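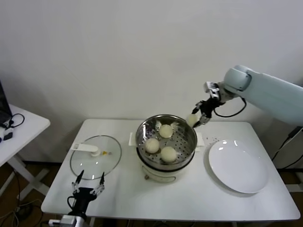

Werken Adult Learning, Home Cookery Team

How to descale a steamer or kettle without buying anything special

There is a whole shelf of descaling products at our local shop and I have tried most of them. I remain unconvinced. The chalky crust that builds up in a steamer base or a kettle is mostly calcium carbonate, and a weak acid will dissolve it whether that acid comes in a branded sachet or a bag from the baking aisle. What follows is the method we teach on Tuesday evenings, along with a few claims I would treat with suspicion.

First, do you need to do it at all?

You will read that you must descale every month. Must you? It depends on your water. In a soft water area you could go a year and find nothing worth removing. Switch on a lamp, look inside the water tank and run a finger across the metal. If it feels smooth, leave it alone. If it feels like fine sandpaper, or flakes come away, carry on reading.

A filter jug slows the build-up a bit. I used one for 5 months and still had scale at the end of it, so I'm not going to tell you it saves you the job.

What you need

Citric acid powder, the plain food-grade sort
A measuring jug
A soft cloth and an old toothbrush
The instruction leaflet for your appliance, if it survived

White vinegar works too, but it is weaker for the money and the kitchen will smell like a chip shop until bedtime. Lemon juice is often recommended by people who, I suspect, have never priced the number of lemons required.

Step 1. Check the leaflet

Some makers tell you not to use vinegar, and some want their own product used while the guarantee lasts. I have my doubts about their reasons, but a guarantee is a guarantee. Unplug the appliance and let it go cold before you start.

Step 2. Mix the solution

Stir one level tablespoon of citric acid into a litre of warm water until it clears. Doubling the powder doesn't halve the time, whatever the forums say. My colleague Bilal Yammine tested this on two equally furry kettles and could not tell the results apart.
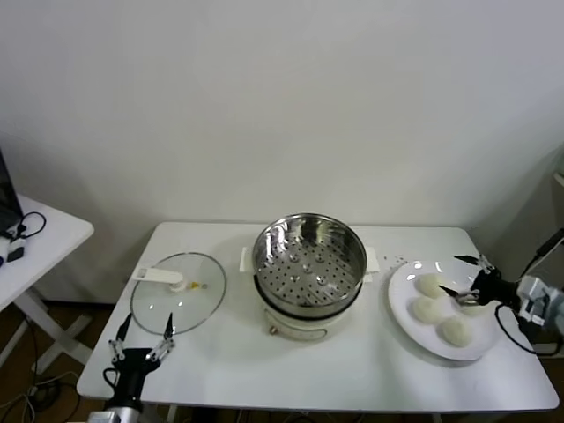 Pour in enough to cover the scale and no more. On a steamer that usually means going up to the maximum line on the tank. Don't put the base itself in a bowl of water, and keep the solution away from the plug and the controls.

Step 3. Leave it alone

Half an hour is plenty for a light crust. You should see fizzing at first, then less of it. Heating the solution does speed things up, but don't boil it. Citric acid that is boiled with hard water can leave a different deposit behind, and that one is harder to shift than what you started with.

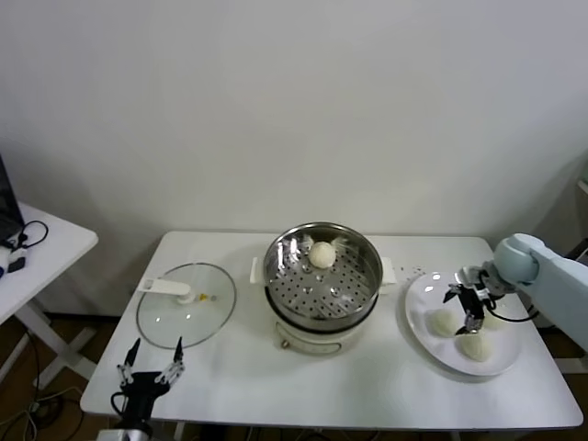 Step 4. Brush, empty and rinse

Work the toothbrush into the seams and tip everything down the sink. Rinse twice, then heat a tank of plain water and throw that away as well. If stubborn patches remain, repeat with a fresh mix. Metal scourers scratch, and I think scale grips a scratched surface better, though I can't prove it.

Never mix any of this with bleach, or use one straight after the other.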